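Workshop notebook, Vistamthorpe, January 2023

Back at the bench after the break, and the heating is doing its clanking thing again. Writing this up before I forget, mostly for me but also for whoever takes the Thursday-type evening group when I'm away (you know who you are, and yes, you do have to read it).

So the big news is that the bookbinding course has a full group. Eleven people! We were worried in October that we'd be running it for four, and I'd half planned the thing as a private lesson with extra chairs. Free tuition helps, obviously. The deal is the same as before: you learn for nothing and you give sixteen hours back to the building over the term. Painting, front desk, sorting the paper store, teaching somebody else what you learned last week. I like that last one best and hardly anyone picks it.
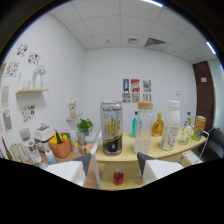 First session was folding and tearing down sheets. I'd put too much on the plan, as always. I wanted them through to sewing a single section and we got as far as punching the holes, and even that was a scramble at the end with people putting coats on. Half the group had never heard of grain direction, so I did the bit where you bend the sheet one way and then the other, and there was a proper "ohhh" from the back. I could do that demo every week and be happy.

Things to change next time: hand out the bone folders before I start talking, not after. Put the awls on one table only. Don't say "just eyeball it" to people who have been folding paper for ten minutes, they looked at me like I'd asked them to land a plane.

Mawuli Gbeho sat in for the second half. He's working out how to write up what we do for the Skulley application, and he had good questions, a couple of which I couldn't answer. What does somebody have at the end of the term? I said a book. He said yes, but what else? No certificate, no credits, nobody's transcript gets any longer. I went on a bit about confidence and then heard myself and stopped. We talked it over on the stairs later and I think the better answer is that they have a book, and they know how to make another one, and they know where the key to the workshop is kept. He wrote that down, so it may end up on the form. Sorry in advance.

The other thing he raised is whether we're a school at all. The Grovard people call themselves a school and have a logo and a dean. We have a room over a tile shop. My own view is that we should keep using the word, it makes people turn up on time.
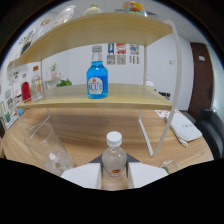 Second session was color, which I'd been looking forward to since the fall. We're doing paste papers for the covers, so I wanted an hour on mixing before anybody went near a brush. I asked them to pick a single color and describe it so well that a partner could mix it without seeing it, and it's much harder than it sounds! People say "blue" and think they're done. The vivid blue in that glass bottle on the middle shelf, against the pale board, is a good one to try this on, and I want to use it as the warm-up for the next group. Is it greener than you thought? How would you get there from the tubes we have? I had a go myself at home and my first three swatches were all too purple.

Paste recipe, for the record: I cooked it too thick again. Thin it while it's still warm, and strain it, even if it looks fine. The Dogbe method (paste goes on damp paper, comb straight after, walk away) gave the cleanest patterns by a mile. The people who kept going back in to fix a line ended up with mush. I had one of those too, so no judgment.

Money: the paper order came to 1205 including delivery, and that has to last us to the end of term. Please don't use the good cream stock for test sheets. There's a whole stack of misprints under the guillotine for that, and they take paste just fine.

To do before next session:
Sharpen the two awls with the green handles
More linen thread, the 18/3, we're on the last spool
Ask about a second drying rack
Move the board offcuts away from the sink, they're starting to curl
Find my good ruler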